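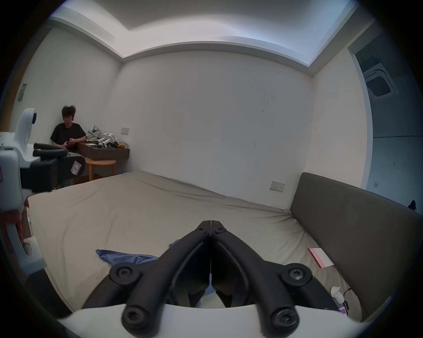 Rustham's textile drop-off is finally back, and I could not be happier! The bins behind the Zesstead building on Cheng Road open again on April 3, 2021, after being locked up since October, and this time they're taking bedding as well as clothes. I've been asking for that for ages. A beige fitted sheet with wrinkles and a few light stains is fine, the woman on the phone told me (I asked twice), as long as it's been washed and isn't ripped right through. Pillows are still a no, and so are comforters.

You can drop things off from 10 to 2, and there's a limit of four bags per car — kitchen trash bags are OK, but tie them shut. Sindix, the company that hauls everything away, sorts it over in the next county. The good stuff gets sold cheap and the rest gets cut up for rags. I drove past yesterday and the new sign is already up, right by the side gate.

Parking is tight, with about 20 spaces, so maybe walk over if you only have one bag. I'm bringing towels too — they go in the same bin as the sheets.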